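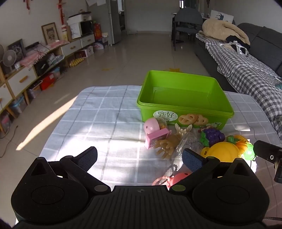

Small Toys and Their Boxes
Dendholm Toy Library — Gallery

The small toy collection at Dendholm has 600 pieces, nearly all of them short enough to fit in a child's hand. They came in over the years from house clearances, school fairs, vending capsules and the bottoms of coat pockets. This page covers the mixed lots, meaning the toys that don't belong to any set and are kept together in reused food and storage boxes.

Mixed lot, checkered cloth
Pumpkins, a bunch of grapes, a rubber hand and other loose pieces, with the green box they are stored in. The box has golden pretzel-shaped cookies on its label.

The cloth
The blue-and-white check is used for sorting at the window end of the room. Small clear pieces are hard to find on plain white, and the lines help when toys are being put into rows. Direct sun reaches the table in the morning, so soft rubber toys go back in the box by noon.

About the boxes

We have 17 mixed-lot boxes. A box holds up to 40 small toys, fewer if there are large pieces like the yellow pumpkin. Most are plastic containers that had another use first, and we leave the old labels on. Borrowers remember "the cookie box" much better than they remember a shelf number, and it saves writing a new label every time one gets wet.

Boxes go on the low shelves to the left of the door. Heavy toys go in first. Anything with thin branches or fingers goes on top, where it won't get bent under the rest. Capsules stay closed and go in last, along the side.

Play food and garden pieces

Fruit and vegetables make up the biggest share of the mixed lots. Pumpkins are borrowed mostly in the fall, grapes all year. Several preschool groups use them for sorting by color, and one group in Ulska uses them for a store game with paper money. The stems and leaves are checked when a box comes back, as they are usually the first part to work loose on toys of this kind.

Rubber and soft plastic pieces

Stretchy and rubbery toys pick up lint and need washing more often than anything else here. We use lukewarm water and a little dish soap, then lay them out on a towel. Talcum powder helps with the sticky ones. They should not be left pressed against hard painted toys for months at a time — the color can transfer, and it does not come off.

Clear pieces

Clear bottles and capsules are the ones most often lost. Please look inside the box and under the cloth before telling us one is missing. Empty capsules are worth keeping, even when the toy that came in them is long gone. Children like filling them with beads or folded notes.

Faces and figures

Heads without bodies and bodies without heads both stay in the collection. A loose head is put with the nearest match in color until the right part comes in, and sometimes it never does. If you have odd parts at home, bring them along and we will try them against what we have.

Borrowing a mixed lot

Boxes can be borrowed for three weeks by families and for six by schools and day care groups. There is no charge, but we ask for the box to come back with its lid if it left with one. Toys that break should be returned with all their pieces in a paper envelope. Please don't glue them yourself, as some glues cloud clear plastic.

Small toys are not suitable for children under three. An adult should stay with younger brothers and sisters when a box is open.

The toy library is on the ground floor of Hoxha Hall, through the side entrance. We are open from 9:30 a.m. to 1 p.m. and close for all of January, when the shelves are washed and the boxes are re-sorted. Donations can be left at the desk during opening hours. We can take clean plastic, rubber and wooden toys up to the size of a shoe box. We cannot take stuffed animals, batteries or anything with a sharp edge.

The Dendov branch keeps the puzzles and board games. Boxes from Dendholm can be returned there, but allow a few extra days before they show up on your card.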